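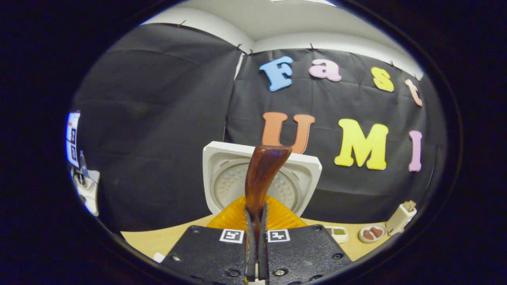 A brown handle held upright, with a white, square-framed object behind it.

Week 4: Rice at the Family Table

Welcome back, everyone, and thank you for the lovely grocery diaries (I read every one of them with a cup of tea, and a few made me quite hungry). This week we move from the market to the home kitchen, and to the question of who serves whom.

In many households the person who dishes out the rice has a good deal of quiet say over the meal. They decide who is served first, who gets the soft middle and who is offered the crust. In the Jadoon reading, look for the passage on grandmothers and second helpings – it runs to barely 4 pages, but it's the heart of the chapter.

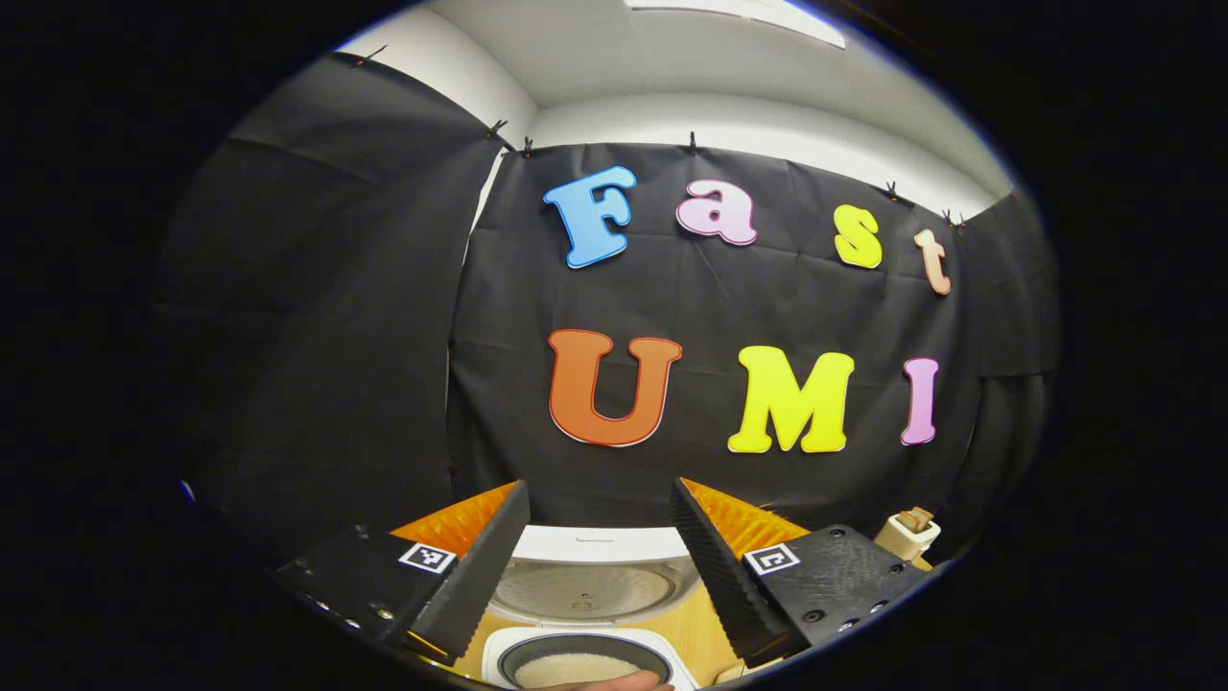

White rice cooker against black curtains.

Please think, too, about what changed once cooking rice no longer meant standing over a pot. The Wernitz household survey is useful on this point, though it only covered 28 homes, so be gentle with it. Did the spare time go to other dishes, to paid work, or to a sit-down?

For tutorial: bring one page on a serving custom you grew up with, or one you've noticed at a neighbour's or friend's table. Any flavour of custom is welcome, rice or otherwise. Short essays are due at the end of November, and the Trukach chapter is optional.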